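Rikerby two-finger gripper, wrist camera bundle: review after a season of use
Posted October 2021 by Vanderleia Honorato

Filed under: Small automation, Purchasing

We bought the Rikerby gripper for a benchtop arm that handles light sorting work. Our equipment budget gets fixed in May, so the decision was made mostly on paper, from quotes and data sheets. This review is for people in the same position, who have to put a line in a budget before they can hold the thing.

What we paid for

The bundle includes the gripper, a small wrist camera, the mounting ring and one cable. The price on our quote was $431 over the gripper alone, and I think that is fair for a camera that arrives already fitted and aimed. What it does not include is the adapter plate for your arm. Ours came from Altıntaş and was a separate order with its own shipping charge. Put it in the budget from the start.

We had two other quotes. The Morholm unit was cheaper but had no camera mount, and the bracket we would have needed took away most of the saving. The Groda was the better built of the three on paper and cost more than we could defend for this job.

Delivery and setup

Delivery took 13 working days. Oğuzhan Bayram did the installation and had it moving by the end of the second day. Most of that time went to the cable, which is stiff and wants to pull out of its clip when the wrist turns. We bought a longer one. The software is plain and does what it should, though the manual skips the step where you save the closed position. If you don't save it, you will be setting it again after every restart.

In use

Grip is even on small boxes and plastic parts. It is less good on thin flat items such as cards, where the tips tend to push the item along before they get under it. Closing speed is adjustable and we run it slow.

The camera sits close to the fingers and looks out over them. That is useful for lining up a pick, but the fingers take up a good part of the view, so plan on a second camera if you need to see the whole work area. We did not plan on it and it is now in next year's request. The picture is soft on outlines but usable. We work over a white surface and the dark fingers stand out well against it.

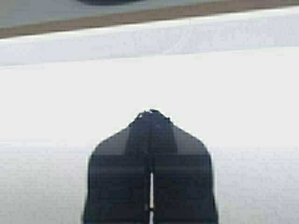
Wrist camera view with the fingers together over the white work surface.

Running costs

Replacement fingers are sold in pairs, and I would order one spare pair with the unit - shipping them later costs nearly as much as the part. The warranty is two years on the gripper but does not cover the fingers or the cable. Ask for that in writing, as our first quote left it out.

Would we buy it again

Yes, for light parts and a modest budget. If your work is mainly flat items, look at suction first. If you already own a good camera and a way to mount it, get the gripper alone and spend the difference on the adapter plate, the longer cable and the spare fingers.

Rating: 4 out of 5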